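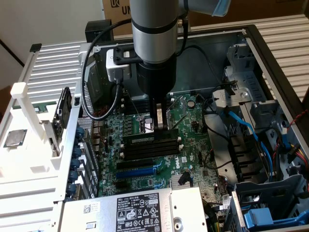 Yvette Bélanger wrote in after the last class that the whole fix-or-replace question is a luxury, and that most people she knows just buy whatever the store will deliver by Saturday-ish and never think about it again. Fair! I read it out to my other section and we spent half the hour on it, so these notes are longer than usual. Bring them next time, we'll use the worksheet at the end.

Household Economics, Unit 4: Fix It or Replace It

Where we left off

We had the washing machine. It's a Jamton, it's 7 years old, and it stops in the middle of the spin with the clothes still sitting in water. The repair quote is $355. What do you do?

Most of you said replace it, and when I asked why, most of you said "it's old." Old compared to what, though? Age by itself doesn't tell you much. What you want to know is how much more use you'd get out of it if you paid for the repair, and how that compares with what you'd get for your money in a new one.

So write down two prices. The first is the repair, all of it, including the visit fee and the part. The second is the new machine, all of it, including delivery, the new hoses, and whatever they charge to haul the old one off. People forget the second list far more often than the first. A sticker price is a very incomplete number and I say that as someone who once paid extra to have a fridge carried up one flight of stairs.

Then divide each price by the years you expect to get from it. If the $355 repair buys you 2 more years, that's $177.50 a year. If it buys you 4, it's $88.75 a year. Same quote, same machine, and the answer could flip depending on that one guess. This is the bit I'd like you to be able to do on the back of an envelope.

But how do I know how many years?

You don't. Carter Ross asked this three different ways on Slack and I gave him three bad answers, so let me try again. You can ask the repair person, who has seen a lot of these machines and usually has an opinion. You can ask what else tends to go after this part goes. You can look at how hard the thing gets used (a washer for one person and a washer for a family with a baby are living very different lives). And then you pick a low number and a high number and run the sum twice. If both come out the same way, you're done. If they don't, you've at least found out that the guess matters, and it may be worth another phone call.

What you already spent

Say you paid for a new pump last year. It is very tempting to count that: "I've put so much into it already." Please don't. That money is gone whether you fix the machine or drag it to the curb, so it doesn't belong in either column. The textbook calls it a sunk cost. The only way last year's pump gets in is sideways — a new pump is one part that's less likely to fail soon, and that might nudge your guess about the years.

Hatsue Kikuchi's question about her grandmother's sewing machine fits here too. She wouldn't sell it for any price, so what good is the division? I think the sum is still handy, because it tells you what the feeling costs. If keeping it going runs you a bit more per year than a new one, you can look at that and say yes, I'm happy to pay it. Nothing wrong with that at all.

Parts you can swap and parts you can't

Some things are built so that one piece can come out and another go in. Bicycles are wonderful for this. So are a lot of older lamps, most faucets, and the ordinary desktop computer, where adding memory can be a much smaller purchase than a whole new machine. Other things are glued shut, and then a small broken piece can turn into a big bill, mostly labor.
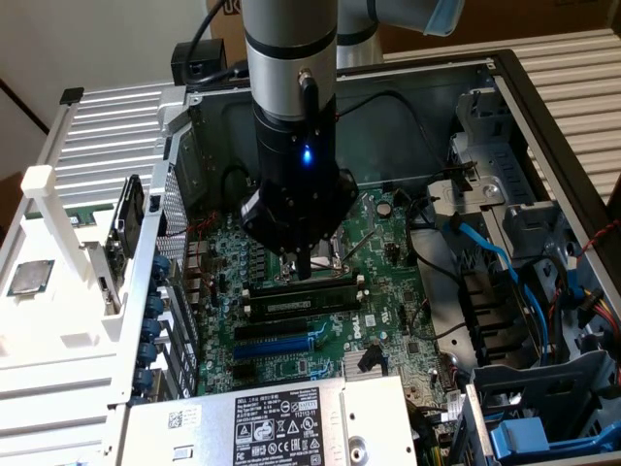 Fig. 2. An open desktop tower, with a memory module in its slot.

When you shop, then, try asking about parts before anything goes wrong. Can I buy the battery separately? Does it open with screws? I tried this at Vemby and got a very blank look, then a manager who knew plenty. At Gagnon, the repair counter in Skirnbridge, they'll tell you for free which brands they can't get parts for, and that list is worth more than most reviews I've read.

Back to Yvette's point

I do think she's right that the sum assumes you have choices. If you need clean work clothes tomorrow, a repair that takes a week has a price of its own: laundromat money, bus fare, an evening gone. Put it in the repair column! And if you can't pay for a new machine up front, the new-machine column should hold the full cost of the payment plan, interest included. Spyros Stan worked his out this way and the monthly deal that looked so easy came out as the most expensive thing on his page.

Worksheet for next time

Choose one thing you own that's broken or getting there. Not a car, please, we do cars in the next unit.

Write down the full repair cost and the full replacement cost.

Make a low guess and a high guess for the years in each column, and do the division for all of them.

Write a line or so on anything the numbers leave out.

Keegan Zacharias has offered his toaster if you can't think of anything. Readings are in the usual folder, and the chapter on warranties can wait until August.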